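协作机械臂工作站安全点检表(带批注)
2024-10-20
Flardale 设备安全组

适用范围:Favorbridge 厂房内带腕部相机的协作机械臂工作站,包括 Rekulcombe 分拣线上的固定工位。移动底盘上的机械臂另有一份表,不在此列。每项填“合格”“不合格”或“不适用”,批注栏不得空白,没有问题也要写明看了哪里。上一版是九月的,措辞有改动的条目在批注里注明。

一、断电前检查

1.1 急停按钮可见、可触及,周围无堆放物。
结果:合格
批注:示教器上的急停和立柱上的急停分别按下试过,复位后机械臂没有自行恢复运动,需要在面板上再确认一次。立柱按钮的黄色底板有磨损,不影响使用,下次保养时更换。

1.2 地面标线完整,能看清人员不得停留的区域。
结果:不合格
批注:靠上料口一侧的标线磨掉了一段。重新贴线之前用警示柱围住,不允许只靠口头提醒。

1.3 底座固定螺栓无松动,防松标记对齐。
结果:合格
批注:标记对齐,没有用扳手复拧。按规定,标记对齐时不复拧;标记错位时先停机报修,不许当场拧回去再补画标记。

1.4 线缆和气管在各关节处留有余量,无挤压、无打折。
结果:合格
批注:第四关节处的扎带偏紧,已剪掉重扎。检查时要让机械臂以低速走完一遍常用姿态,站在原地看一眼不算检查过。

二、上电与运动检查

2.1 低速模式下,各轴运动平稳,无异响。
结果:合格
批注:无。听音时关掉旁边的吸尘设备。

2.2 碰撞检测阈值与登记表一致。
结果:不合格
批注:登记表上的配置编号是 487,控制器里读出来的不是这个编号。已恢复登记版本,并查修改记录。阈值只能由持有权限的人改,改完当天登记。调试时临时放宽的,收工前必须改回,“明天还要用”不能作为保留的理由。

2.3 夹爪断气或断电后,工件不坠落。
结果:合格
批注:用最重的那种工件试过。试的时候下方垫软垫,人站在标线外。如果换了新的指尖,要重新试,不能沿用旧指尖的结果。

2.4 夹爪闭合行程内没有可以伸进手指的多余空隙。
结果:合格
批注:现用指尖的最大张开量为 40 mm。这一条上一版写的是“无夹手风险”,太笼统,填表的人不知道该量什么,现改为量张开量并与风险评估里的数值对照。

2.5 防护停止触发后,程序停在可恢复的位置。
结果:合格
批注:在抓取段和放置段各触发一次。停止后不要用手推机械臂,先看示教器上的状态。

三、腕部相机与图像检查

3.1 相机支架紧固,镜头护片无裂纹。
结果:合格
批注:支架螺丝涂了防松胶。护片用无纺布擦,不许用衣袖或手套背面。

3.2 每班开机后保存一幅腕部图像,由操作员看过再投入自动运行。
结果:按下述规则判定
批注:看图时不要只看软件右上角的“已连接”。连接正常只说明有数据传过来,画面里有没有可用的内容是另一回事。

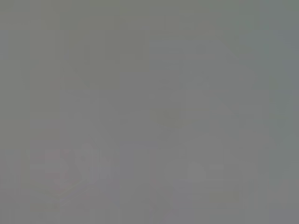 图像可用性由人先判一次,判定标准是能否在画面中找到至少 2 处清晰的固定参照,例如夹爪指尖的轮廓和工位台面的边线。找不到的一律按“图像不可用”处理,不进入自动运行,也不允许靠上一班的图像代替。整幅接近均匀的灰色,左下和右下只剩几块发白的、分不清是什么的淡影,没有一条能用来对位的边缘,这种程度就应当直接判不可用。不要去猜那几块淡影是夹爪还是工件,猜对了也不能作为放行依据。原因栏在查清之前写“未查明”,护片脏污、失焦、镜头贴近遮挡物、曝光设置错误都要逐项排除,不能凭一幅图就填其中一项。

3.3 图像不可用时,依赖视觉的动作自动禁止。
结果:不合格
批注:Baidoo 视觉模块在输入图像对比度很低时仍然给出了定位结果,只是置信度偏低,程序没有对置信度设下限。已加下限判断,低于下限时停在等待位并报警。改动之后用护片盖遮住镜头做了验证,报警正常。其余工位的程序也要查,查完之前相应工位只准手动确认后抓取。

3.4 安全功能不得以腕部相机作为唯一依据。
结果:合格
批注:人员进入检测由区域扫描仪承担,腕部相机只用于定位。以后有人提出用腕部图像判断“手是否在夹爪附近”,可以作为附加提示,但不得因此撤掉扫描仪或提高运行速度。

3.5 异常图像随点检记录一并保存,保存原图。
结果:合格
批注:不要调亮度、不要裁剪、不要截屏后再传。处理过的图可以另存一份,文件名里写明处理方式。原图中的细微明暗差别有时对排查有用,压缩之后就看不出来了。

四、人员与操作

4.1 进入标线以内作业前已挂牌上锁。
结果:合格
批注:清洁镜头也算进入标线以内。抽查时有人认为擦一下护片时间很短,可以只按暂停。不可以。暂停状态下程序可以被远程恢复,擦镜头时人的手和脸离夹爪都很近。

4.2 示教时使能开关功能正常,松开和握紧到底都能停止。
结果:合格
批注:两种情况都试过。使能开关不许用胶带或扎带固定,发现一次即停用该示教器。

4.3 远程操作开始前,现场有人确认并回复。
结果:不合格
批注:抽查的记录中有一次只有远程端的开始时间,没有现场回复。远程操作员看到的只有相机画面,画面里没人不等于工位旁边没人,画面不清楚时更不能据此判断。规程改为:现场未回复,远程端不得取得控制权。

4.4 操作员知道“图像不可用”时的处理顺序。
结果:合格
批注:顺序为停止自动运行、保存原图、挂牌上锁、检查护片与镜头、重新采图、由另一人复看后放行。问到的操作员都能说出前三步,后面几步有人记反,已把顺序贴在示教器支架旁。

五、保养记录核对

5.1 减速机与关节保养在规定的运行时间内完成。
结果:合格
批注:本线内部规定每运行 1,000 小时做一次,以控制器读数为准,不以排班表推算。

5.2 备件与登记一致。
结果:合格
批注:镜头护片的库存偏少,已提申请。不同厚度的护片不能混用,换厚度后要重新标定。

六、未关闭事项

地面标线重贴,完成前保留警示柱。
碰撞检测配置的修改记录待查,查到具体操作时间后补入 2.2。
视觉置信度下限推广到 Rekulcombe 分拣线其余工位,逐台验证,逐台签字。
远程操作规程修订稿发到各班,旧版收回。
3.2 所涉图像的原因栏暂填“未查明”,排查结果另附页。

不合格项关闭时,由填表人以外的人复查,复查人写明复查方法。只写“已整改”的退回重填。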